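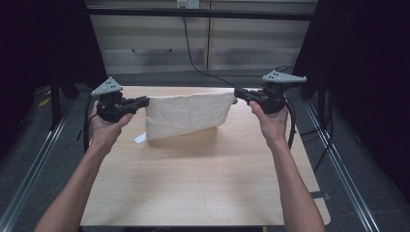

Shrinkage in Plain Weaves: Questions for a Test Lab

Home Fabrics Testing Interviews Archive

September 2025
By Lâm Hoàng

Dilruba Sultana runs the wash lab at Mridha, a cotton finisher that supplies sheeting and napkin cloth. Her lab logged 2,830 shrinkage tests in the last fiscal year, most of them on undyed plain weave.

Asked why warp and weft shrink by different amounts, she starts with the loom. "The warp is under tension the whole time it is woven and finished. Wash it and the yarn relaxes. The weft has less to give back."

Her standard specimen is marked with three pairs of points in each direction and measured before and after laundering. A typical unsanforized sample loses 8 percent in the warp. After compressive shrinking, the house limit is 2 percent.

"People measure too soon," she says. "Cotton has to sit in the conditioned room first. We leave it 12 hours — longer if the cloth is heavy."

Tumble drying gives the largest figures, line drying the smallest, and she will not compare results from the two. She also rejects any specimen cut near the selvage, where the thread density differs.

On home sewing, her advice is short. Wash the yardage once, the way the finished article will be washed, and press it without pulling. "If you stretch it flat with the iron, you have put the shrinkage back in."

The lab is now retesting a lot from Dunamska whose weft figures came out higher than the warp. Sultana suspects the labels on the two directions were switched at cutting. Results are due at the end of the month.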